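I nearly didn't go to Brunton at all. It was a wet Tuesday, the train was late, and I'd already got enough notes for a perfectly decent piece about old floors. But a reader had written to say there was a tiler up there I really ought to meet, forty-odd years in the trade and not shy with his opinions, so off I went with a flask and a cheese roll.

He doesn't want his name in this. "Put my name in and I'll have people ringing me at teatime," he told me, before I'd even got my coat off. So he's just the tiler, and his wife, who sat in for most of it and corrected him on dates, is just his wife. They live over what used to be the showroom of Hiria, the little tile firm where he started as a lad, sweeping up and making the tea and being shouted at.

I asked him how he learned. He laughed at that. "You didn't learn, you got told you'd done it wrong. Then you did it again. I was the best part of a year on buckets before they let me near a trowel, and then it was the back of a cupboard, where it didn't matter if I made a pig's ear of it." Did he? "Oh, a terrible pig's ear. It'll still be there, I should think. Nice and solid. Just ugly."

What I'd really come to talk about was kitchens, because half the letters I get are about kitchens. People move in, pull up the lino, find something underneath and want to know whether to keep it. He has very firm views on this (he has firm views on most things, including my flask).

"Keep it for a winter," he said. "Live on it. Everybody wants it up the first weekend. They've got the skip booked before they've found the stopcock." He reckons most of the floors he's been asked to rip out only wanted a proper clean and a bit of new grout, and he's talked himself out of a fair few jobs by saying so. His wife nodded at this in a way that made me think she'd had words with him about it at the time.

He's keen on warm colours, which surprised me, as I'd got it into my head that proper tradesmen liked everything plain. No, he said, plain is a pain. A flat white floor shows every crumb and every paw. Give him something sandy, a bit blotchy, with one tile darker than the next, and you can go till Thursday without getting the mop out.

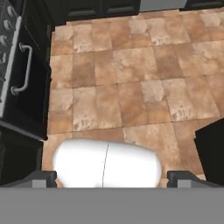 A plain floor is easier to live with if you ask me, said his wife, because you can see what wants wiping and wipe it, and a mottled one just lets you get lazy. She's had the same cream tiles in her own kitchen since the children were small and she does them on her hands and knees, no mop, and she wasn't having any argument about it. He looked at the ceiling. I wrote it down and moved on!

We got on to mistakes. The commonest one, he says, is starting against the wall. "Walls lie. There isn't a straight wall in this town. You start in the middle of the room, you snap your lines, you lay the whole lot out dry and you go and stand in the doorway. If it looks wrong from the doorway, it's wrong." I said surely you'd notice it more at the edges, and he gave me a look. It's the doorway, apparently. You can hide a thin cut under the units but you'll see a crooked line every time you come in with the shopping.

Then grout. I could fill a whole page with what he said about grout. The short version is that people go too pale because it looks smart in the shop, and six months later they're on the floor with a toothbrush. Go a shade darker than you think you want. He's said that to every customer he's ever had and he thinks maybe half of them listened.

The biggest job he ever did was the canteen at the Folten works, 3000 tiles and 8 weeks, mostly nights so the day shift could still get their dinners. "You'd lay a bit, rope it off, and come back the next evening and there'd be a boot print in it. Same boot, every time. I never did find out." He was paid by the tile, not the hour, and he could still tell me what he'd got for it, though his wife shook her head at me so I've left that out. The works has gone now. He went down when they were clearing it and asked if he could have a few of the old tiles, and he came home with nearly 200 in the back of the van. They're in the shed. He hasn't got a plan for them.

"He has not got a plan for them," said his wife.

I asked if he'd do it all again and he took a while over it. His knees are shot, he said, and his hands crack in the cold, and he can't go to anybody's house for a meal without looking at the floor. But he likes that they're all still there. He'll drive through Andby on the way to his sister's and think, that one's mine, and that one, and the one with the green door.

By then it was getting on for five and I had a train to catch. He walked me down through the old showroom to let me out and stopped to show me one tile by the step that's been loose for years. He keeps meaning to see to it.

Comments (4)

My dad worked nights at Folten and remembers the canteen floor being done. He says it wasn't his boot.

Lovely read. Does he have a view on sealing? We've got old quarry tiles and I get told something different every time I ask.

Agree with the wife about the mop.

We started against the wall. Wish I'd read this in November.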